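Home | Services | Reviews | Careers | News | Contact

Desgate Heating and Plumbing adds weekend boiler cover for Prodov and Iordache

Desgate Heating and Plumbing is extending its boiler repair service to Saturdays and Sundays in Prodov and Iordache from March. Until now, weekend visits in both towns were limited to burst pipes and suspected leaks.

Four engineers have joined the company to staff the new rota. Each has completed a period of shadowing with an experienced member of the team and will work from the Prodov depot. They will cover boiler breakdowns, heating controls, radiator faults and hot water cylinders.

Desgate completed 3,654 repair visits last year, of which 2,676 were to homes in Prodov and Iordache. Calls about lost heating were the most common reason for a visit, and many came in on a Friday evening after the office had closed.

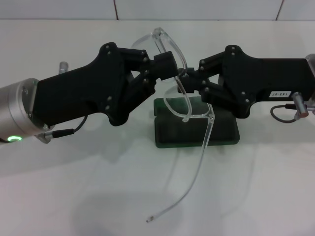

How weekend bookings will work

Customers can book by phone from 9 in the morning, or at any time through the website. The office will confirm a two-hour arrival slot by text message. Engineers will ring ahead when they are leaving their previous job.

The call-out charge at weekends will be the same as on weekdays for customers with a Desgate service plan. Other customers will pay the weekend rate shown on the price list, and the engineer will agree the cost of any parts before starting work. Tenants should ask their landlord or letting agent to make the booking.

All jobs will be logged on Catex, the scheduling system the company brought in last autumn. Catex keeps a record of the boiler model, past faults and parts fitted, so a customer who has had an earlier visit does not need to give these details again. Invoices and gas safety records are sent by email, with paper copies on request.
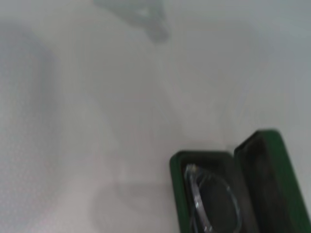 Green case, open, on a pale tabletop.

Weekday services are unchanged. Annual boiler servicing will still be carried out from Monday to Friday, and existing appointments do not need to be moved. Bathroom fitting and drainage work are not part of the weekend service.

Desgate Heating and Plumbing has looked after homes in Prodov and the surrounding area for over nine years. Service plan customers will receive a letter with the new opening hours and an updated price list. Press enquiries should be sent to the Prodov office through the contact page.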